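Against the success rate in cloth handling

Most papers on learned folding now report one number: the share of trials in which the cloth ended up folded. I have reviewed enough of them since October to think the number does more harm than good, at least where the training data come from people using hand-held grippers. My argument is that we should be scoring the grasp, and that the fold should be reported as a secondary result.

The case for the success rate is easy to state. It is cheap to collect, it can be compared between groups, and a reader outside the field understands it. Its weakness is that cloth forgives. A policy can take hold of the wrong layer, drag it across the table, let go early and still leave something that passes a check on outline. The same policy will fail on the next item and the authors will put it down to variance.
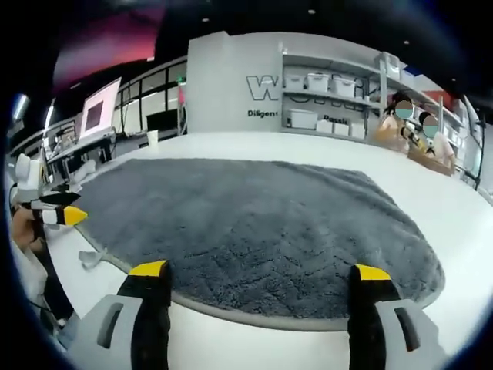
Pile depth is the variable I would look at first. On a thin cotton sheet the contact point and the visible surface are nearly the same place, so a camera mounted at the wrist gives the policy most of what it needs. With a long pile they separate. The fingertips enter the fibres before they reach the backing, and a closed jaw may be holding a tuft and nothing else. A dark grey shaggy piece on a white table, with fibres lying in ridges and clumps, gives a very strong outline and a poor indication of where the backing starts. An outline-based score rewards the easy part of that problem. It says nothing of the hard part.

The Sulen benchmark shows how this works out. Its test set has 2343 trials, of which 701 use fabrics the organisers class as deep pile. The published table merges them with the rest. When the Rothe group released its logs, I separated the deep-pile trials and went through the wrist video for 244 of them. Many that were marked as successes contained at least one grasp in which the jaws closed and came away with the cloth still lying where it was. The policy tried again, sometimes several times, and the clock was generous enough to allow it. Nothing in the score records this.

It may be objected that retries are a virtue. I agree that a policy which recovers is better than one which stalls. But a retry has a cost in time and in wear on the fabric, and a score that treats a first-attempt grasp and a sixth-attempt grasp as equal gives the authors no reason to improve the first.
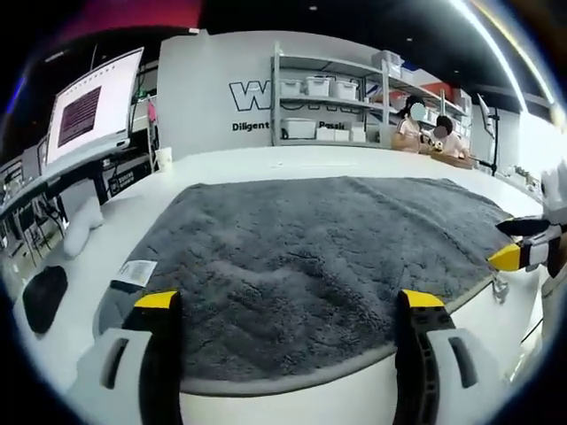
There is a second problem, on the demonstration side. People who work with hand-held grippers learn quickly which grasps the tool allows, and they stop attempting the others. In the Ploleck recordings, 1533 demonstrations of two-handed folding, the operators settle on lifting by the near edge within the first session and hardly depart from it. A policy trained on those recordings inherits the preference. It will look competent as long as the near edge is free, and the success rate on a test set laid out in the same way will confirm the impression.

What I propose is modest. Report the first-attempt grasp rate per hand. Report it separately for flat and deep-pile fabrics. State how the cloth was laid out at the start of each trial — flat, creased or already folded — and give the counts for each. Where two grippers are used, state how often both held the cloth at the same time, as a fold made by one hand while the other hovers is a different result from a fold made by two. All of this can be read from the gripper width signal and the wrist video, which every group I know of already stores.

Jera's evaluation script computes the fold outcome only. Adding the grasp measures took me an afternoon, and most of that went on agreeing with myself on what counts as an attempt. I settled on any closure below a set width within reach of the cloth, with closures less than half a second apart merged into one.

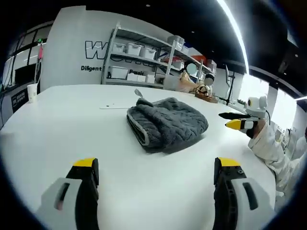
Parveen Kazmi, who read a draft, disagrees with the definition. In Kazmi's view, merging closures hides exactly the fumbling I want to expose, and a jaw that closes twice in half a second on deep pile has failed once already. Kazmi would count every closure and let the reader see the raw distribution. The objection is fair for a policy. For human demonstrations I still think it overcounts, as operators squeeze twice out of habit when the first squeeze was sound.

We have not settled it. The script takes the merge window as a parameter, and I would ask anyone who uses it to print the value beside the result.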